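3.2 싱크볼과 식기세척기 사이: 긴 식기의 중간 거치

앞 절에서 살펴본 접시와 컵은 그 자체로 이미 흥미로운 대상이었지만, 우리가 설거지 동선을 연구하면서 가장 오래 붙들고 있었던 것은 뜻밖에도 가늘고 긴 식기였다. 젓가락, 긴 숟가락, 조리용 집게처럼 길이에 비해 폭이 좁은 물건은 부엌 안에서 독특한 경로를 그린다. 식탁에서는 한 사람 몫씩 흩어져 있다가, 싱크볼에 들어오면 한 무더기가 되고, 다시 수납 서랍으로 갈 때는 짝을 맞추어야 한다. 이 흩어짐과 모임의 과정이 얼마나 다채로운지, 기록을 읽을수록 새로운 것이 보였다!

본 절에서는 Rorkley 주거동의 부엌에서 수집한 정리 활동 기록 400건 가운데 긴 식기가 등장하는 300건을 다룬다. 기록은 4월 한 달 동안 작성되었으며, 각 건은 식사가 끝난 시점부터 조리대가 비워질 때까지를 한 단위로 삼았다. 나머지 기록은 냄비와 보관 용기가 중심이어서 3.4절에서 따로 논의한다. 부엌의 배치는 세 가지 유형으로 나누었고, 편의상 Triton형, Tulteck형, Verstraete형이라 부른다. Triton형은 싱크볼과 식기세척기가 같은 조리대 아래위로 이웃한 배치, Tulteck형은 둘 사이에 수납장이 끼어 있는 배치, Verstraete형은 둘이 서로 마주 보는 배치이다.

세 유형을 비교할 때 우리가 주목한 개념은 '중간 거치'이다. 중간 거치란 씻기 전후의 물건이 최종 위치로 가기 전에 잠시 머무는 상태를 말한다. 기존 부엌 연구에서는 이 상태를 대개 지연이나 미완료로 처리해 왔다. 그러나 기록을 직접 한 줄씩 읽어 보면, 중간 거치는 정리하는 사람의 판단이 가장 촘촘하게 드러나는 대목이다. 어떤 이는 젓가락을 조리대 위 행주에 펼쳐 두고, 어떤 이는 물컵에 꽂아 세우며, 어떤 이는 건조대를 아예 싱크볼 안에 넣어 그 위에 눕힌다. 마지막 방식은 조리대 면적을 전혀 차지하지 않고 떨어지는 물도 그대로 배수구로 흘려보낼 수 있어서, 좁은 부엌을 쓰는 참여자들에게 특히 사랑받았다. 그림 3은 싱크볼 안에 건조대를 둔 배치를 보여 준다.

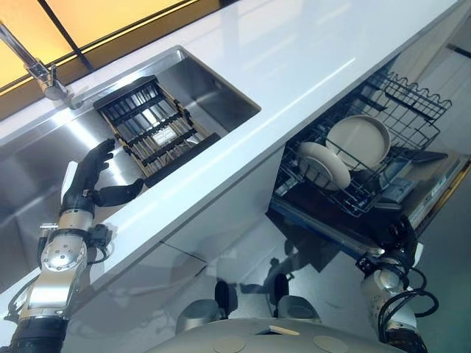 그림 3. 스테인리스 싱크볼 안에 놓인 검은색 건조대와 그 안에 나란히 누운 가늘고 긴 식기. 조리대 아래로 열린 식기세척기가 이어진다.

그림 3의 배치에서 눈여겨볼 점은 살의 방향이다. 식기들이 어두운 살 사이에 나란히 누워 있어 서로 엇갈리지 않는다. 젓가락을 이렇게 눕혀 두면 짝을 맞추는 일이 건조 단계에서 절반쯤 끝난 셈이 되는데, 참여자들이 이 방식을 두고 "서랍 앞에서 할 일이 줄었다"고 적은 대목을 읽을 때 우리 연구진은 무척 반가웠다. 정리의 부담이 어디에서 생겨나 어디로 옮겨 가는지를 이보다 간명하게 말하기는 어렵다.

싱크볼의 형태도 중요한 변수이다. 얕고 둥근 싱크볼에서는 건조대가 기울거나 바닥에서 미끄러지기 쉬운 반면, 깊고 네모난 싱크볼에서는 건조대의 한쪽 끝을 안쪽 벽에 기대어 자리를 잡을 수 있다. 그림 3에서도 건조대 아래쪽의 두꺼운 검은 테두리가 싱크볼 안쪽 벽에 닿아 있다. 벽을 지지면으로 삼는 이런 활용은 제품 설명서에는 거의 나오지 않지만, 기록에서는 놀랄 만큼 자주 되풀이되었다. 생활 속에서 다듬어진 요령이 물건의 쓰임을 넓혀 가는 모습이라 할 수 있으며, 이 연구를 하면서 가장 즐거웠던 발견 가운데 하나이다.

식기세척기와의 관계는 조금 더 복잡하다. 처음에 우리는 식기세척기가 가까이 있으면 긴 식기의 중간 거치가 사라지리라고 예상했다. 결과는 달랐다. Triton형 부엌에서도 참여자들은 접시를 곧바로 식기세척기에 넣으면서 젓가락만은 건조대로 보내는 경우가 많았다. 이유를 묻는 문항에는 바구니 틈으로 빠진다는 답, 나무 젓가락은 손으로 씻고 싶다는 답, 다음 끼니에 바로 써야 한다는 답이 고르게 나왔다. 한편 Tulteck형에서는 식기세척기 문을 여는 순간 통로가 좁아지기 때문에 싱크볼 쪽에서 일을 마무리하려는 경향이 뚜렷했다. Verstraete형은 몸을 돌려야 하는 동작이 끼어들어, 긴 식기를 한 움큼씩 모았다가 한꺼번에 옮기는 방식이 두드러졌다.

물론 싱크볼 안 건조대에도 치러야 할 값이 있다. 건조대가 들어 있는 동안에는 싱크볼의 그쪽을 쓸 수 없고, 큰 냄비를 씻으려면 건조대를 통째로 들어내야 한다. 이 불편을 적은 기록은 13건이었다. 그런데 이들 가운데에도 건조대를 다른 곳으로 영구히 옮긴 참여자는 없었고, 대신 냄비를 먼저 씻은 뒤 건조대를 넣는 식으로 순서를 바꾸었다. 도구의 자리를 지키려고 작업의 순서를 고친 것이다. 이 선택은 4장에서 다룰 '순서의 재편' 논의와 곧바로 이어진다.

한 가지 한계를 덧붙인다. 본 절의 기록은 활동을 마친 뒤 참여자가 작성한 것이어서, 식기가 건조대에 머문 시간을 분 단위로 따지기에는 적합하지 않다. 따라서 여기서는 머문 시간의 길이를 비교하지 않고 머문 장소와 옮긴 순서만을 분석하였다. 긴 식기를 물컵에 꽂아 세우는 방식은 다음 절에서 컵의 재사용 문제와 함께 살펴본다.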